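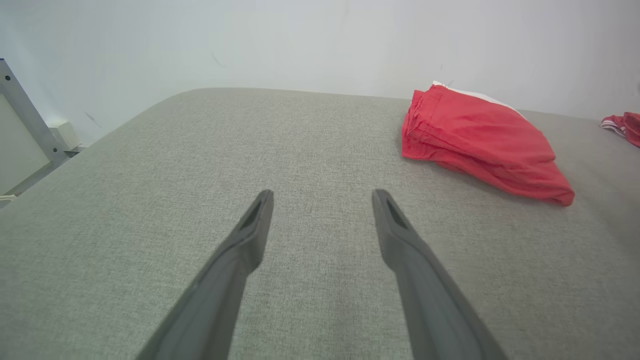 Thursday, late - the red pile again

Home | Diary | Reading | Write to me

Back from Brelthorpe at nine with a headache and a number, and the number is good, so the headache can wait. We've been at the folded clothes job since the start of June and I was beginning to think the whole idea was daft.

The idea (Laine's, I should say, she'd want it said) is to stop training on every demo we've got. We had 2000 of them. She went through and kept 1000, and the ones she kept are all the slow, slightly clumsy ones where the person changed their mind halfway in. I argued against it for a week! I wanted the smooth ones. Smooth looked like skill to me.

Well. The smooth set got the red things picked up off the grey fabric in just over half the tries, and Laine's set got 80 per cent. Same arm, same soft grey top, same reds folded any old how. I made Baiba run it again after lunch because I didn't trust myself to reset the clothes fairly, and she got much the same.

What I keep thinking about is the bit just before contact, fingers open, hovering over the cloth with the fold off to the right. The old policy went straight in there. The new one dithers, shifts over, has another look. It's maddening to watch and it drops far less.

Seven failures I want to look at properly, all with the white edge of the fold facing the wall. Could be chance. Laine says lighting, Baiba says I'm seeing patterns, and Krūmiņa wants it in the Ulden write-up before we know anything at all - no thank you.

Tomorrow: the other fabric, if Plerard have sent it. Ring them if they haven't. Also buy milk, and give Laine her pen back.

4 comments | 11 shares

We use cookies to remember your settings. Accept | Manage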